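How a Gripper Is Looked After

Robots for Kids: Page 14

A gripper is the part of a robot that does the holding. Some grippers are bolted to a robot arm. Others are held in a person's hand, and a person works the jaws. Both kinds need the same care.

The Parts

The gripper on this page has two jaws. Each jaw has a finger at the end. Behind the fingers are flat bars called links. A link is joined to its neighbour by a pin, and the pin turns inside a hole. Some holes are lined with a metal ring to slow down wear.

When the links move, the fingers move. If one pin is loose, the finger on that side will wobble.

The Monday Check

At the Dokari workshop, the grippers are checked every Monday before work starts. Sohail Naqvi is the technician. The check has four steps.

Step 1. Wipe the links with a dry cloth. Dust and fluff collect where two links cross.

Step 2. Open and close the jaws 14 times. Listen for clicks. A click usually means a pin has moved.

Step 3. Close the jaws on a strip of paper and pull gently. The paper should stay put. If it slides out, the fingers do not meet properly and must be adjusted.

Step 4. Write the result in the logbook, even if nothing is wrong.

The logbook also records how many times each gripper has closed. The one called Pamard had reached 3,661 closings when its left finger was replaced. The old finger had worn smooth at the tip.

Testing With a Bag 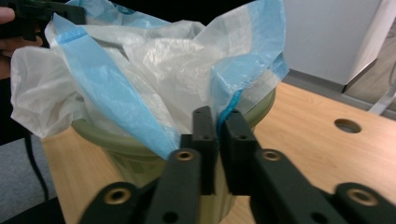
Thin plastic is hard to hold. It is slippery, it folds, and it changes shape when it is pulled. A finger that is slightly crooked may hold a wooden block well and still drop a bag. For this reason the last test at Dokari is always done with a bin liner. The edge of the liner must stay between the fingers while the bag is fitted over the rim of the bin. Fitting it takes 2 grippers, one for each side of the opening.

If the liner slips, the technician goes back to Step 3 and loosens the screw at the base of the finger. The finger is straightened, the screw is tightened, and the paper test is done again.

Words to Know

Link: a stiff bar that passes movement from one part to another.
Pin: a short rod that a link turns on.
Wear: the slow loss of material where parts rub together.

Next page: Batteries and Cables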